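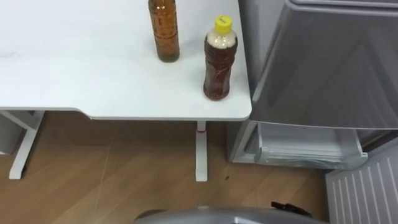

Widad trouve que je devrais arrêter de dire « levain » pour un truc qui a quatre jours et qui sent la colle. Elle dit que c'est de la farine mouillée, point. Que le mot se mérite. Message reçu à 7 h du matin, avant le café, merci Widad.

Bon. Jour 4 alors. De la farine mouillée.

Je reprends parce que plusieurs d'entre vous m'ont demandé où j'en étais et que j'ai répondu n'importe quoi à chacun. Donc : je me suis lancé dimanche. Farine de seigle, la dernière du placard, fin du paquet. Eau du robinet reposée une nuit dans une carafe. Moitié moitié en poids. Un bocal, un élastique autour pour voir le niveau, un torchon dessus. C'est tout. Tout le monde fait ça en ce moment, je sais, je sais, je ne prétends pas être original. On est le 23 avril 2020, je n'ai pas mis de vraies chaussures depuis une éternité, je fais du pain. Voilà.

Dimanche soir, rien. Lundi, rien, puis trois bulles, j'ai appelé ma mère. Mardi, explosion. Le niveau a doublé, passé l'élastique, presque au torchon. J'étais fier comme un coq. J'ai envoyé la nouvelle à la terre entière. Et mercredi, plat. Mort. Une odeur de vernis à ongle, un liquide gris sur le dessus.

Là j'ai paniqué un peu.

Christos (Ververidis, l'autre Christos ne cuisine pas) m'a répondu dans la nuit, message vocal de onze minutes, il marche dans son couloir en parlant, on entend le parquet. En gros : c'est normal. Le mardi c'était pas les levures, c'était des bactéries qui profitent de la place, elles font du gaz, elles s'étouffent toutes seules dans l'acide, et après seulement les bonnes s'installent. Il faut continuer à nourrir même quand ça a l'air mort. Surtout quand ça a l'air mort. Jeter la moitié, remettre farine et eau, attendre. Sa grand-mère à lui ne jetait rien, elle faisait des galettes avec, je note.

Donc j'ai nourri. J'ai jeté la moitié avec un gros pincement, vu le prix de la farine en ce moment, enfin vu qu'il n'y en a plus surtout.

La farine, parlons-en.

Chez Zervas, l'épicerie du bas de la rue, le rayon est vide depuis des semaines. Il reste de la fécule et de la farine de châtaigne à un prix que je préfère ne pas écrire. Au supermarché pareil, une affichette, deux paquets par client, et zéro paquet. J'y suis allé à l'ouverture, attestation dans la poche, queue sur le trottoir avec les croix au scotch par terre, tout ça pour des pâtes. Le monsieur devant moi voulait de la levure. Il est reparti avec un sachet de sucre vanillé, il avait l'air content.

Finalement c'est Ourania qui m'a sauvé. Elle connaît un meunier du côté d'Istuditz qui vend en direct, il faut appeler, laisser un message, et il rappelle quand il veut. Il a rappelé. Il m'a parlé vingt minutes de sa meule, je n'ai pas compris la moitié, il a une T80 et une T110 et du seigle intégral, il livre dans le coin quand il a assez de commandes pour faire le tour. On s'est mis à plusieurs dans l'immeuble. Jalen au deuxième, Ourania, moi, la dame du rez-de-chaussée qui veut juste un kilo mais qui le veut vraiment. Un sac de 25 kilos de T80 à se partager, et cinq de seigle pour moi. Livraison normalement avant la fin de la semaine. Normalement.

En attendant je rationne. Je nourris la bête avec 50 grammes par jour et pas plus. Christos dit que même 20 suffisent, que c'est le ratio qui compte et pas la quantité. Une part de vieux, une part de farine, une part d'eau. Si ça retombe trop vite, deux parts de farine. Je n'avais pas compris ça au début, je mettais au pif.

La température aussi. Mon appart est froid, nord, murs épais, 18 degrés le matin quand je n'allume pas. Le levain n'aime pas. J'ai essayé :

le dessus du frigo (tiède, mais ça vibre, et j'ai peur de la chute)
le four éteint avec la lumière allumée (trop chaud ! 31 au bout de deux heures, je l'ai sorti en courant)
le four éteint, lumière éteinte, avec une casserole d'eau chaude à côté (bien, mais il faut y penser, et ne pas préchauffer le four pour une pizza en oubliant, je ne dirai pas que c'est arrivé)
à côté de la box internet (le meilleur pour l'instant, 24, 25, constant)

Donc il vit avec la box. Il a la meilleure connexion de la maison.

Ce matin, après le message de Widad, j'ai regardé quand même. Et il y a des bulles. Petites, sur le côté, contre le verre. Monté d'un doigt peut-être. L'odeur a changé, moins colle, plus pomme. Yaourt un peu. J'ai goûté, oui, avec le bout d'une cuillère, c'est acide, ça pique la langue. Christos dit que c'est bon signe. Widad dit que je suis un grand malade.

Je vais nourrir à 14 h et on verra ce soir.

Sinon, pour ceux qui ne veulent pas attendre (et je vous comprend), j'ai quand même fait du pain entre-temps. Avec un fond de levure sèche retrouvé derrière les lentilles, périmé depuis juillet. Ça a marché. La recette est bête :

500 de farine, ce que vous avez
350 d'eau
10 de sel
une demi-cuillère à café de levure, même vieille
on mélange à la cuillère, on ne pétrit pas
une nuit sous un torchon, à température de la pièce
le matin on replie trois ou quatre fois, on laisse une heure
cocotte en fonte brûlante, 240, une demi-heure couvercle fermé, un quart d'heure ouvert

La pâte colle. C'est normal qu'elle colle. Mouillez vos mains, n'ajoutez pas de farine, j'ai fait l'erreur deux fois, on obtient une brique. La deuxième brique on l'a mangée en croûtons toute la semaine, soupe à l'oignon, soupe au poireau, soupe à rien.

Et attention à la cocotte. La mienne a un bouton en plastique sur le couvercle, qui n'aime pas du tout 240. Dévissez-le avant. Papier alu roulé à la place. Je vous laisse imaginer comment je sais.

Narayanan m'a demandé par mail si on peut faire sans cocotte. Il est dans un studio, mini four posé sur le lave-linge. Réponse : oui, une plaque bien chaude et un plat d'eau dessous pour la vapeur. Ça lève moins, la croûte est plus mate. Il a essayé hier, il dit que c'est plat mais que c'est du pain, et qu'il l'a mangé debout avec du beurre avant même qu'il refroidisse. Il ne faut pas, il paraît. La mie finit de cuire en refroidissant. Personnellement je n'ai jamais tenu plus de dix minutes.

Autre question qui revient, l'eau. Chlore ou pas chlore. J'ai lu tout et son contraire. Laisser reposer la carafe ouverte une nuit, ça ne coûte rien, je fais ça. Jalen utilise l'eau du robinet direct et son levain (il en a un, lui, un vrai, de l'an dernier, il s'appelle Fullport, ne me demandez pas) se porte très bien. Il m'en a proposé une cuillère dans un pot devant ma porte. J'ai dit non. Par orgueil. Je veux que le mien démarre tout seul. Si dans dix jours c'est toujours plat je descendrai les deux étages à genoux.

Le bouquin que je suis, enfin que je suis à moitié, c'est un vieux truc de boulangerie trouvé dans un carton, sans couverture, il manque le début. Toutes les quantités sont pour un fournil. « Prendre 200 kilos de farine. » D'accord. Je divise par quatre cents sur un coin d'enveloppe. Il y a des pages entières sur les pétrins et la façon de parler aux apprentis, très sévère, j'adore. Un chapitre sur le pain de méteil, moitié blé moitié seigle, que je garde pour quand le sac arrive.

Ce qui m'étonne c'est le temps. Je suis quelqu'un qui va vite, vous le savez, je mange vite, j'écris vite (ça se voit), et là il faut regarder un bocal. On ne peut rien accélérer. Enfin si, avec la box. Mais sinon rien. On nourrit, on s'en va, on revient. J'ai repris les coups de fil en attendant, j'ai appelé des gens que je n'avais pas eus depuis un an. Ourania m'a dicté la recette des galettes au levain jeté pendant que je touillais :

le levain qu'on allait jeter, tel quel
un oeuf
une pincée de sel, une de bicarbonate
ciboulette, ou le vert de l'oignon
dans une poêle bien huilée, à feu moyen, deux minutes par côté

Testé hier soir avec le surplus, même tout jeune et moche. C'est très bon. Un peu aigre. Avec du fromage blanc dessus c'est un dîner. Donc plus de pincement, on ne jette plus.

Il est presque 14 h. Je vais nourrir.

Édit, 22 h 30 : il a doublé. Doublé !! Au-dessus de l'élastique, et bombé. J'ai écrit à Widad. Elle a répondu « attends demain ».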